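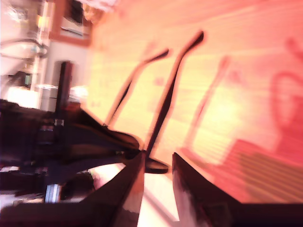

Zonum · Equipo de Mobiliario y Espacios Comunes

Mesa de pino Brurunia, de Fillberg: reseña de uso
Publicado por Kyriaki Sarantis el 9 de septiembre de 2019

La Brurunia es una mesa de pino claro, con el tablero hecho de tablas unidas a lo largo y los nudos a la vista. Pagamos 764 euros con el transporte incluido y lleva en la sala unos 14 meses. La compramos para sustituir dos mesas blancas de oficina que se habían combado por el centro.

Llegó en dos bultos. Las patas van atornilladas a un bastidor y los taladros venían bien hechos, salvo uno que hubo que repasar. Las instrucciones traen dibujos pequeños y una lista de tornillería en la que no se distinguen bien los largos. Conviene separar los tornillos sobre un trapo antes de empezar. El montaje lo hicimos entre dos personas en una tarde, sin prisa. Una persona sola no puede darle la vuelta al tablero.

El tablero es lo mejor de la mesa. La veta se ve en toda la superficie y el tacto es liso también encima de los nudos, que suele ser donde fallan los muebles de pino de este precio. El fabricante recomienda aceite y nosotros le dimos una mano al montarla y otra en noviembre. Con eso la madera ha oscurecido algo, sobre todo por el lado de la ventana. A mí me gusta más así.

Como mesa para tener cosas encima cumple bien. En la parte de atrás caben una fila de latas, una botella grande de agua y un globo terráqueo de sobremesa, y delante queda sitio para trabajar. El pino es blando, eso sí. Unas llaves dejadas con poco cuidado marcan. Unas gafas de sol no hacen nada si se apoyan con calma, pero al arrastrarlas por la bisagra dejan una raya fina que se nota a contraluz.

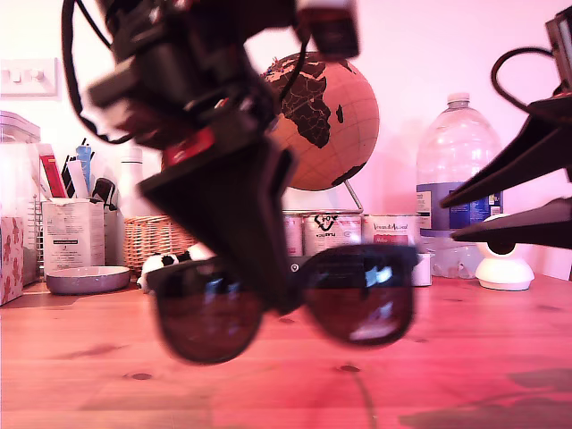
Hauwa Chukwu no está de acuerdo con lo del aceite. Según ella, a una mesa que se usa a diario hay que darle barniz mate desde el primer día, porque el aceite obliga a repetir y las manchas de agua entran igual. Dice también que por ese dinero habría comprado haya, aunque el tablero fuera más pequeño.

En lo de las manchas tiene parte de razón. Los cercos de vaso salen con una lija fina y un poco de aceite, pero hay que hacerlo, y en una sala compartida eso se va dejando. Lo del haya lo miramos en su momento. Nwosu tenía una mesa parecida, más estrecha, y el plazo de entrega era de 17 semanas, así que la descartamos.

El punto flojo son las juntas. Las tablas no han quedado todas a la misma altura y en una de las uniones hay un escalón. Al pasar la mano se nota enseguida, y si se escribe en una hoja suelta el bolígrafo tropieza. 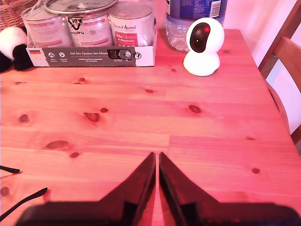 Escribimos a Fillberg por este asunto y contestaron que entra dentro de lo normal en madera maciza. Nos ofrecieron un descuento en un kit de mantenimiento que no pedimos. Se puede rebajar con un cepillo y volver a aceitar la zona, y es lo que haremos cuando la sala esté libre un par de días. En el resto de las uniones no hemos visto huecos y ninguna se ha abierto.

Los nudos son cuestión de gustos. Hay bastantes, oscuros y de tamaños muy distintos, repartidos sin ningún orden. Quien quiera un fondo uniforme se va a cansar de ellos. También pasa que los objetos pequeños y oscuros se confunden con un nudo: una goma de borrar negra, un tapón, la funda de un lápiz de memoria. 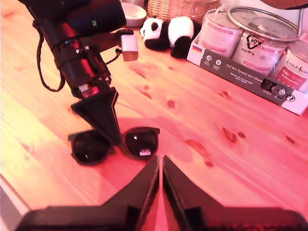

Para limpiarla usamos un paño apenas húmedo y después uno seco. Los productos con cera dejan una película en la que se quedan marcados los dedos, mejor evitarlos. Las patas llevan tacos de fieltro que se despegaron el primer mes y los cambiamos por unos de clavo. Desde entonces no cojea ni araña el suelo.

La volveríamos a comprar, pidiendo antes una foto del tablero concreto que van a enviar. Fillberg la manda si se solicita por correo, aunque en su página no lo pone.

Valoración del equipo
Montaje: aceptable
Tablero: bueno
Juntas: regular
Relación entre precio y calidad: buena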